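From: Neusa Assunção
To: Skamthorpe Home Bakers list
Date: February 1, 2019
Subject: Re: [bakers] rye starter gone flat, and does anyone still use the Bastos flour?

Hi all,

I've been meaning to answer this one for days and kept getting pulled away by actual bread, so forgive the length. I'm going to quote the original in full because I think a few people joined after it went out.

> Hello everyone, new-ish here, second winter baking. I have a rye starter
> I was given in December and for the first few weeks it was going
> like crazy, doubling before lunch. Now it just sits there. It bubbles
> a little on top, smells kind of like nail polish, and the loaves come
> out like paving stones. I feed it once a day, equal parts flour and
> water by weight. The kitchen is cold, we keep the heat down at night.
>
> Two questions. Is it dead? And is it worth buying the Bastos dark rye
> by the sack? The Sivier stuff at the grocery store is fine but I'm
> going through a bag a week and it adds up.
>
> Also my dough sticks to every single thing I own. Any tips on what to
> shape on would be great.
>
> Thanks, and sorry if this has been covered a hundred times.

First off, it has been covered a hundred times and we love it every time, so don't apologize! Half this list would have nothing to talk about if starters behaved.

It's not dead. If you've got bubbles it's alive, it's just hungry. The nail polish smell is what mine does when it has run through its food and is sitting there waiting for me, and one feeding a day for rye is pretty stingy, especially with equal parts. Rye goes through its dinner much faster than white flour does. What I'd do is take one spoonful of the old stuff (one! be brave, throw the rest in pancakes) and give it five spoonfuls of flour and five of water, then do the same again 12 hours later, and keep that up until it's rising on schedule. Mine took four days of this the last time I let it go, and I had let it go pretty badly. I was visiting my sister and left it on top of the fridge with the lid on tight.

The cold kitchen is the other half of it. I used to keep mine in the oven with just the light on, which works great until somebody preheats the oven. I've lost two that way. Now it lives in a picnic cooler with a jar of hot tap water next to it. I change the water morning and night when I remember, and the starter doesn't seem to mind when I don't.

On the loaves coming out like bricks: don't judge a rye by how tall it gets. A hundred percent rye is never going to stand up like a wheat loaf, and if you're expecting that you'll keep adding flour to make it hold a shape and then it really will be a paving stone. It should look like wet cement going into the pan. I mean that. If you can knead it, it's too dry. My regular loaf is 600 grams of dark rye, the same again of water, a good scoop of starter, salt, and whatever seeds are in the cupboard, stirred with a wooden spoon and scraped into a greased tin. Smooth the top with a wet spatula, dust it with flour, and bake it when the flour on top has cracked all over like a dry pond. In my house that can be three hours or it can be seven.

And then you have to leave it alone for a whole day before you cut it! I know. I'm terrible at this too. But a rye cut warm is gummy all the way through and you'll think you underbaked it, and next time you'll overbake it, and around and around you go.

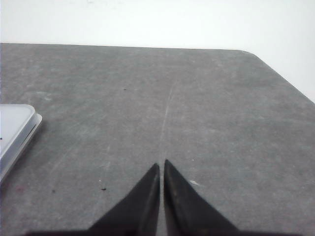 Now, the Bastos flour. I've been buying it by the sack for years and I'd still say yes, with some grumbling. The dark rye is ground coarser than the Sivier and drinks more water, so if you switch over, hold back a splash at first and then add it after the dough has sat for twenty minutes and you can feel what it wants. The flavor is a lot deeper. My husband, who would eat a kitchen sponge if I toasted it, noticed the difference without being told.

The grumbling is about storage. Whole rye has oil in it and it will go stale on you, and a sack is a lot of flour if you bake once a week. I split mine with my neighbor and keep my half in the chest freezer in old ice cream tubs. If you don't have freezer room, stick with the small bags until summer is over, or find somebody on here to split with. I think Flindalura still does the shared order in the spring, where they let you go in together and pick up at the back door. Last I heard there were 57 households signed up for it, so you won't be short of company, and the price comes down a good bit. Somebody who did the pickup last year please chime in, because I missed it and had to pay full price like a chump.

Sticking. For pan loaves the answer is that you never shape it at all, see above, straight from the bowl into the tin and your counter stays clean. For anything you do want to shape by hand, like a half rye half wheat, I've changed my mind about this over the years. I used to flour everything like it was snowing and all I got was raw flour folded into the middle of my bread. Now I use water. Wet counter, wet hands, wet scraper, move fast. You get maybe ten seconds before it grabs, so have the basket ready next to you before you tip the dough out. If it grabs anyway, scrape, rinse your hands, and go again. And wash the scraper right away, in cold water. Hot water turns rye into glue and I've had to throw out a perfectly good dish brush over it.

For the basket, use rice flour. Regular rice flour from the store, mixed half and half with wheat flour, rubbed into the cloth. I fought with my baskets for ages before I tried it and I've had one loaf stick since, and that one had been in there all night because I fell asleep on the couch.

One more thing, since you said you're only in your second winter. Write stuff down! I have a spiral notebook with flour all over it, and all it says is things like "cold, slow, five hours, too much salt, good crust." It's not pretty and I skip weeks. But when my loaves went sour last year I flipped back and saw I'd been using bigger and bigger scoops of starter without noticing, and I'd never have caught that from memory. You don't need an app or a spreadsheet or any of that. Well, a few people here do have spreadsheets and they make better bread than me, so what do I know.

Oh, and whoever asked in the other thread about the archive: yes, the old messages are still searchable, there are more than 2,000 of them, and if you put in "gummy" you'll be reading until Easter. The caraway argument is in there too. I was on the pro side and I haven't changed my mind.

Let us know how the starter does after a few days of double feedings. If it's still sulking I can dry some of mine on parchment and mail you an envelope of flakes. It travels fine, I've sent it all over the place, and you just crumble it into warm water and wait.

Happy baking,
Neusa

P.S. Does anybody have a source for the long narrow tins with lids? Mine has finally rusted through at one corner and leaks batter onto the oven floor, and the only ones I can find are the wide kind. Used is fine, I don't care how ugly.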